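Imprimer | Envoyer par e-mail

Ce site utilise des cookies pour mesurer son audience. Accepter | Refuser

Juin, par la rédaction de Clerell

4.2 Le releveur est-il vraiment moins bon quand il revient le lendemain ?

Bon, j'avoue que c'est la question qui m'a fait commencer cette étude (et qui m'a coûté pas mal de soirées !). Dans les tribunes de Skostlow, tout le monde vous dira qu'un lanceur de relève utilisé deux jours de suite perd sa balle rapide. Je le croyais aussi. J'ai donc repris les feuilles de match du championnat amateur et gardé 1 340 apparitions en relève, toutes saisies à la main dans Plarkero, avec le repos du lanceur, la manche d'entrée et le résultat de chaque passage au bâton.

J'ai laissé de côté les entrées face à un seul frappeur, trop bruyantes à mon goût, et il me restait encore presque 1 000 apparitions exploitables. L'indice de Cormier, que je présente en section 2, sert ici de mesure principale : il tient compte des coureurs déjà sur les buts, ce que la moyenne de points mérités fait très mal pour un releveur.

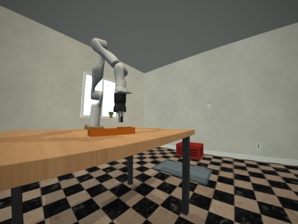

Figure 6

Côté retraits sur des prises, l'écart entre les lanceurs reposés et les autres est tout petit, et j'ai refait le calcul plusieurs fois tellement ça m'étonnait. Les buts sur balles, par contre, grimpent nettement dès le deuxième jour. Ma lecture (discutable, je sais bien) est que le bras suit encore mais que la précision s'en va la première. Il y a aussi un biais que je n'ai pas su corriger : un entraîneur ne rappelle pas n'importe qui le lendemain, il rappelle celui en qui il a confiance, souvent pour protéger une avance en fin de match. Je reprends ce point en 4.3 avec les seuls lanceurs qui apparaissent dans les deux groupes.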